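Electric Stew Pots: Frequently Asked Questions

Gristari Kitchen Reference, countertop appliances section
Maintained by Hélder Pinheiro. Last revised February 2018.

Scope

What does this page cover?
Small electric stew pots with a fixed or removable inner vessel, a loose lid and a front-mounted control. Pressure cookers, rice cookers with a latched lid and stovetop casseroles have their own pages. Where a manual supplied with a pot disagrees with anything on this page, follow the manual.

Which pots were used to write the answers?
Two house units, known by their shelf labels, Plekby and Dasby, plus pots sent in by readers for the lid and handle questions. Plekby has a removable ceramic vessel. Dasby has a coated vessel fixed to the heating base.

Placement

How much clearance does the pot need?
Leave a hand's width on every side and more above. Steam leaves at the lid edge and rises against whatever is behind the pot. Painted walls tolerate this if wiped down. Wallpaper and unsealed wood do not. Do not run the pot under a wall cabinet for a long cook. Pull it forward to the front half of the counter, then push it back when it has cooled.

Does the counter material matter?
Stone, tile and most laminates are suitable. On solid wood, put a flat heat-resistant mat under the feet. The mat must not block any vents in the underside of the base. Folded towels are not a substitute.

Can it stand on the stove when the stove is off?
No. A knob can be turned by accident, and the feet on most small pots are plastic.

Can I use an extension cord?
Plug directly into the wall where possible. If the cord does not reach, move the pot. A power strip shared with a kettle or toaster will trip sooner or later.

What about pots bought abroad?
Check the rating plate on the underside before plugging in. A plug adapter changes the shape of the pins and nothing else. A pot rated only for 220 V needs a step-up transformer on a North American circuit, rated above the pot's wattage and suitable for continuous use. The transformer on the test bench here is a 2000-watt unit, far larger than a small stew pot calls for.

Filling and cooking

How full can it be?
Use the maximum line inside the vessel. If there is no line, stop at two-thirds. Dried beans, barley and congee swell and foam, so stop at half.

Is there a minimum?
The solids should be at least half covered with liquid. A vessel with a thin layer of sauce across the bottom will scorch on the high setting even when the lid is on.

Should the liquid go in cold or hot?
For a ceramic vessel, match the temperature of the vessel. Boiling water into a vessel from the refrigerator can crack it. For a coated metal vessel it makes no difference except to the cooking time.

Why does my stew take longer than the recipe says?
Usual reasons, in order of frequency: the lid was lifted, the meat went in partly frozen, the pot was filled past the line, or the recipe was written for a larger heater. Allow extra time after each lift of the lid.

What does the keep-warm setting do?
It holds food that is already hot. It is not for cooking and not for reheating from the refrigerator. Reheat on the stove, then transfer. Check the first time with a probe thermometer that the contents stay at or above 140 °F. Dasby settled at 158 °F with the vessel half full, which is enough for holding but dries out rice.

Can it run unattended?
A timed cook can run while you are in another part of the house. Untimed pots should be checked, and the liquid topped up with hot water as needed.

Controls and lid

Why does the dial have marks but no temperatures?
On most small pots the dial selects a power level or a program. The final temperature depends on how much is in the vessel. Treat the marks as positions and keep a note of what each one does with your usual quantity.

How do I read a round dial with a raised grip bar?
Find the end of the bar that serves as the pointer. On many models the off position is at the top, but this varies, so check the legend around the dial before plugging in. If the symbols are faint or in a language you do not read, look up the manual by model number and mark the positions you use with a small paint dot on the panel.
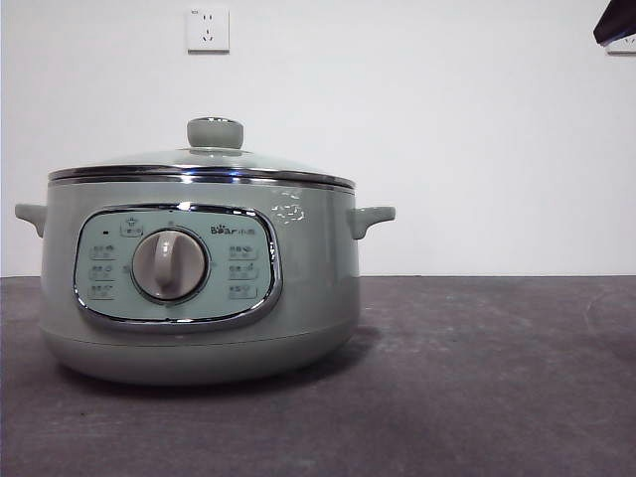 Is a glass lid necessary?
No, but it reduces lifting. You can see whether the contents are simmering without losing heat. Condensation obscures the view early in the cook. A gentle tap on the knob clears some of it.

The lid rattles. Is it faulty?
Not usually. Rattling indicates a full boil. Turn down one position. If the rattle continues at a low simmer, check that the lid is seated evenly on the rim and that no grain or bone is trapped under it.

The knob is loose. How is it tightened?
Most are held by a single screw through the glass. Let the lid cool, hold the knob and turn the screw from the underside until snug. Overtightening can crack the glass. Replace a missing washer before using the lid again.

Can I carry the pot by the side handles while it is full?
Only when it is unplugged and has cooled. Small molded handles give a short grip and sit close to the hot rim. Use dry oven mitts for any move that cannot wait, and keep the lid level.

Cleaning

How is the outside cleaned?
Unplug, cool, wipe with a damp cloth and mild detergent, then dry. Never immerse the base. Use no abrasive pads on glossy plastic or bright metal trim. Water spots on trim come off with diluted white vinegar, one part to four of water.

How do I remove a burnt layer?
Cover it with warm water, add a spoonful of baking soda, leave overnight and lift with a wooden spatula. Do not scrape a coated vessel with metal.

The lid smells of garlic or curry. What works?
Wash the lid with the knob removed. The residue is usually under the washer.

Parts

Where can I find a replacement lid?
Measure the outside diameter of the old lid at the widest point, and the inner step separately. The Akl parts list on this site is sorted by both measurements. It was extended in December with 11 more glass lids and now has 17 entries for small pots. Lids without a steam hole are listed separately.

Can a chipped ceramic vessel still be used?
A chip on the outer rim is cosmetic if the lid still seats. Discard a vessel with a chip or crack on the inside.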